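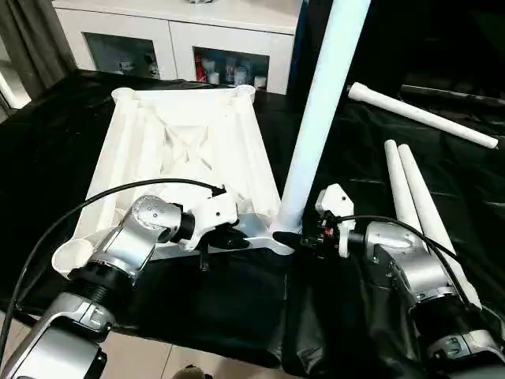
A white plastic frame with one leg in its corner socket and more legs on the table.

Hafstein will sell its white plastic furniture unassembled from its Corkberg store, the company said. Legs push into round sockets at the corners of the frame.
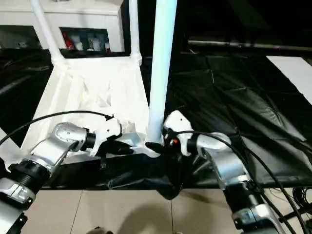
CORKBERG, 27/02/2021

The first delivery is 3,000 units. Product manager Itzel Contreras said the flat carton cuts storage volume by 23 percent. Diagonal ribs stiffen the underside of the square frame. Replacement legs will be sold singly.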